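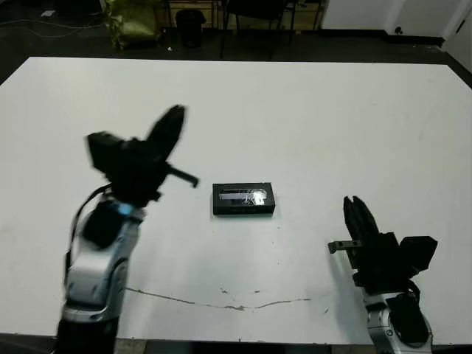

Rocío Farías wrote to ask whether a robot built in a shared workshop could learn to tidy her desk by the end of the month, and whether it would then do it forever without being told. She had watched a video where one folded a towel, and she thought a desk should be easier than a towel.

Well, Rocío, I would like that too. My desk is worse than yours. But I don't believe most of what robot videos promise, and I think you should be a bit suspicious as well. Let's look at what a two-armed robot has to do just to pick up one small black box from a white table.

First, what is an arm? It is a chain of stiff pieces called links. Between the links are joints, like your shoulder, elbow and wrist. Inside a joint there is usually a motor. If you tell each motor how far to turn, the end of the arm goes somewhere. The hard question is where.

Try this. Put your finger on the tip of your nose with your eyes shut. Easy! Your brain knows how long your arm is and how much each joint is bent. A robot needs to have those lengths typed in by a person, and if the person measured badly, the robot misses. In our workshop in Brelham we once typed in one link a little too long. The arm stopped short of everything, very politely, all afternoon.

At the end of the arm goes the gripper. Ours has two fingers that open and close. You have five on each hand, and they bend, and they have skin that feels things. Two stiff fingers can squeeze. That is nearly all they can do. When people tell you a robot has "hands," ask them if it can button a coat.

Then there is the camera. A camera fixed near the gripper moves when the arm moves, so it gets a close view of whatever the fingers are about to grab. That sounds perfect, and it does help. But a camera only collects dots of color. It doesn't know what a box is. A program has to guess which dots are box and which dots are table. A black box on a white table is about the kindest test you could set. Shiny things are nastier. If a lid has a clear plastic window, light bounces off it in a bright streak, and the streak can shift when the camera shifts. To you it's a reflection. To the program it might be part of the box, or a hole in it.

Why use two arms? One can hold something steady while the other works on it. Try opening a jar with one hand and you will see why people bother. The trouble is that two arms can also hit each other. Each one has to know where the other one is, all the time. You do this without thinking, except maybe when you clap in the dark.

Now, about learning. One common way is for a person to steer the arms through the job while a computer records every movement. Then they do it again, and again. Our group calls its program Movlow, and for the box job we recorded 1,043 tries. That took much longer than a month. After all that, we ran a test of 20 pickups with the box in places the program hadn't practiced. It managed 19, and I was pleased, until Delia Cisternas turned the box on its side. Then it managed 2 out of 20.

So had the robot learned to pick up a box? I'd say it had learned to pick up that box, lying flat. Delia says I'm being too hard on it, and that the next 1,000 tries will fix the problem. She may be right. I'd like to see it first.

Your desk, Rocío, has pencils, paper, a glue stick, maybe a sock. Every one of those is a new problem. Paper is thin and lies flat, so stiff fingers scrape at it. Pencils roll away. And the robot would need to know that your drawing is to keep and the candy wrapper is trash, when both are crumpled paper as far as the camera can tell.

Next time you watch a robot video, try asking these:

Has the video been sped up? Look at any people walking past.
Is somebody steering the robot from off to the side?
How many times did it fail before the one they showed?
What happens if you move the thing a little to the left?

If you want to build something yourself, start with one joint, one motor and a grown-up who doesn't mind you asking for the screwdriver. Keep your fingers and your hair away from anything that turns – even a small motor can pinch. Make the joint go to the same place ten times in a row and mark the spot with a pencil each time. Are your ten marks all on top of each other? Mine weren't.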